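A Small Bin and a Roll of Bags

Posted January 23, 2003 by the Zeltham diarist
Comments (3) | Shared 30 times

I have been meaning to write for days and have kept putting it off, mostly because the only news is housekeeping and I felt I ought to save up something better. But nothing better has come, and I am sitting here with a pot of tea and a clear hour, so housekeeping it is.

Ever since we moved up here in December I have been dropping tea bags and envelopes into a cardboard box by the door, telling myself a proper bin was on the list. Well, it was on the list - it was at the bottom of the list, under curtain hooks. Then on my way back from the post office I went into Katico to get out of the rain, and came home with a bin under one arm and a roll of bags in my pocket.

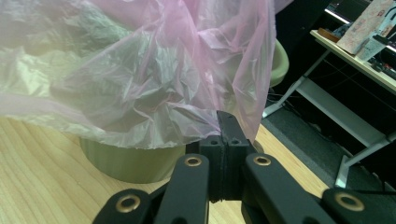
Bin bags are a thing I have strong feelings about, I'm afraid. My mother used old carriers and so did I for years, and they always slid down inside at the first apple core and left you fishing about. These are Flaltell ones, 30 on a roll, and I chose them purely for the colour. I did wonder if pale pink would look silly over that olive-khaki rim, and it doesn't at all, it looks like something you'd find in a garden in June. The film is so thin it creases if you so much as breathe near it, and it catches the light rather prettily for something meant for potato peelings.

The knack, I have decided, is to get the bag well open first and bring plenty of it down over the outside. Go round a little at a time, one side and then the other, and don't tug.
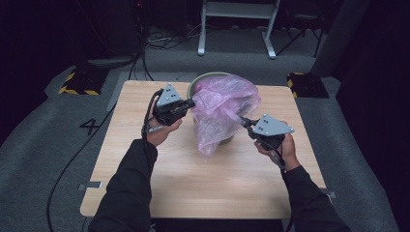
I wanted the same for the bedroom, only smaller, but Katico had nothing that would fit beside the wardrobe. There is a shop on Seol Street I haven't tried yet, and I may walk down tomorrow if the wind drops. I also owe the library a book. And the curtain hooks are still not bought, so one side of the front window is held up with pegs.

Soup for supper, the end of the leeks.

109 people liked this entry

Comments

mossybank: We had those bags in green! Lovely colour but do double them up if you're putting wet things in.

pipandthistle: I still use carriers and mine still slide down. Might treat myself after reading this.

oldtoffee: Try the market for curtain hooks, much cheaper than the shops.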